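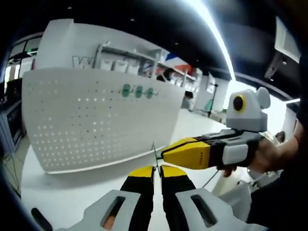
Last changed: August 1, 2025

Open day in Wutville: can they do the dishes yet?

I have wanted to go to one of these for years, and in June I finally got a spot. The automation workshop in Wutville opens its doors once a year, and this time the theme was chores – household ones in the morning, shop-floor ones after lunch. I drove over from Asden with a thermos and a list of questions, and I came home with a longer list.

The first stop was the one I ended up going back to twice. It's a white table with a white perforated board standing on it, and the work is done with hand-held grippers, the kind with yellow and black fingers that come together at the tips. A person holds the tool and does the job, the tool records how it was done, and a robot gets trained on the recordings later. I knew that on paper. Standing next to it is another thing entirely, because you see how small the movements are! One gripper reaches straight ahead, the other comes in from the right, and where their tips draw close there's something as thin as a wire. Try handing a paper clip to yourself with two pairs of kitchen tongs and you'll have the idea.

Hòa La, who ran the morning tour, told us that thin things are still among the hardest. A mug is easy, she said. A mug stays where you put it and looks like a mug from every side. A wire bends when you squeeze it and turns when you don't want it to, and a small mistake at the fingertips is a big one at the far end. Their collection for this one family of tasks stands at 2,142 recordings, and she would like a lot more.

I asked the question everybody asks, which is when I can have one that empties the dishwasher. She laughed and took us to the kitchen corner, where we got to watch an arm try. The plates went well. It picked them up by the rim, turned them and slid them into a rack, slowly but with real confidence (I clapped, and I wasn't the only one). Then came the forks. Out of 62 pieces of cutlery in the basket it put most in the right slot, dropped a few on the counter, and spent a long time on a teaspoon that was lying under a ladle. I could have done the whole basket while it thought about that spoon. Still, five years ago I saw a demo at a fair in Viltthorpe where the arm couldn't get a plate out of the rack at all, and a man had to reach in and help it. So I was pretty thrilled.

Laundry was more of a mixed bag. Towels, yes. A T-shirt, yes, if it starts out more or less flat. A fitted sheet, no, and I felt a certain kinship there.

Lunch was noodle soup from a stand outside, very good, and I'd suggest getting in line early.

The afternoon belonged to the shop floor, and here I think the machines are further along than most people guess. Lục, their packing cell, takes small parts out of a bin, turns them the right way up and sets them in trays. On a good shift it handles up to 400 trays. The parts are all the same, the light never changes and the bin is always in the same spot, and you can see how much that helps. When one of the engineers let a visitor nudge the bin by a hand's width, Lục paused, looked again and carried on. A year earlier that would have meant a restart, we were told.

What it can't do yet is the job right beside it, where cables get fed through holes and clipped down. People do that. I watched a woman route one without looking, talking to her neighbor the whole time, and after the morning at the perforated board I couldn't take my eyes off her fingers.

So, can they do chores? Some of them, in a tidy room, if you aren't in a hurry. I'd trust one with plates today and I wouldn't let it near my junk drawer.

A few practical notes if you're thinking of going next year. Parking is behind the building and fills up fast. The morning tour involves a lot of standing, so wear decent shoes. Kids are welcome at the kitchen corner but not on the shop floor. And ask to try the grippers yourself – they let me, and I dropped everything I picked up.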